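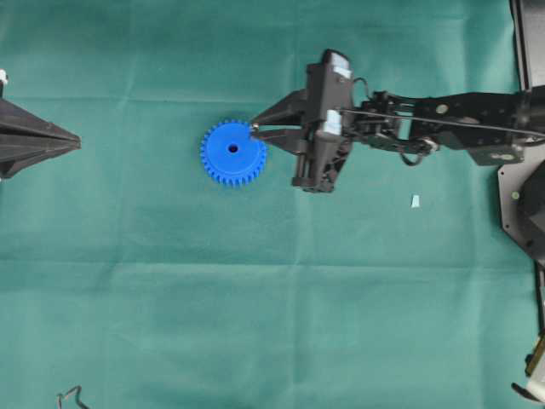 Pointed-finger gripper (Ceria wiki, hardware section)

The pointed-finger gripper is the two-finger hand I keep going back to on small desktop arms, and it's the one most of the pages on this wiki assume you have. It opens and closes like any parallel-jaw hand, but the fingers taper down to tips, so you can get at thin parts lying flat on a table (which is where my old square pads always gave up!).

Where it came from

I first ran into the shape in the Dondska kit, which shipped with blunt fingers and a drawing for the pointed ones. The Procházka version has a longer taper and a stiffer base. I've put 2,096 logged grasps through the two of them, mostly on gears and small hardware, and I like the Procházka better for rims and the Dondska for anything soft.

How I test it

I lay a creased green cloth over the work surface, put down a blue plastic spur gear, and try to pick it up by the edge. The cloth gives a little, so the tips can dig in under the rim. Then there's the small-metal test, which is meaner: one tiny bit of metal, no bigger than a bead, and the arm has to come in low with the jaws open. I run each test 129 times per finger set, with 4 approach angles, and I change nothing else in between.
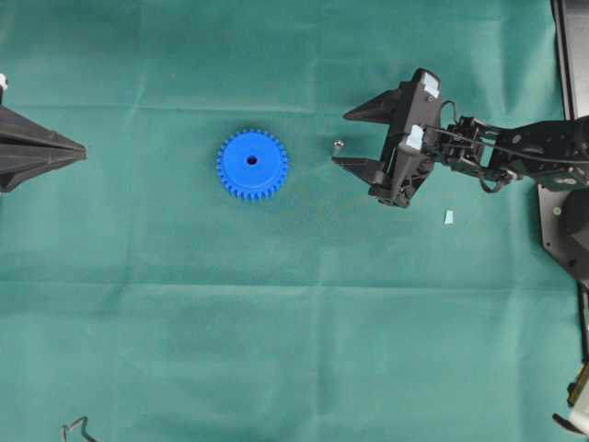
Camera placement

A head camera is fine for lining up the arm and pretty hopeless for the last stretch, when the fingers cover up whatever you're after. I moved to a wrist camera in June and never went back. You look right along the fingers, and with a gear held upright you can check whether the center sits in the V between the tips.

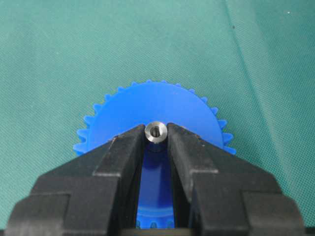 Wrist camera view of the gear between the fingers, with its metal hub in the V.

Controllers

Both finger sets run on the Rutden controller at its default grip force. I tried a setting of 400 once and went straight back down. Soft plastic teeth don't love it.

See also: Blunt fingers, Wrist cameras, Cloth surfaces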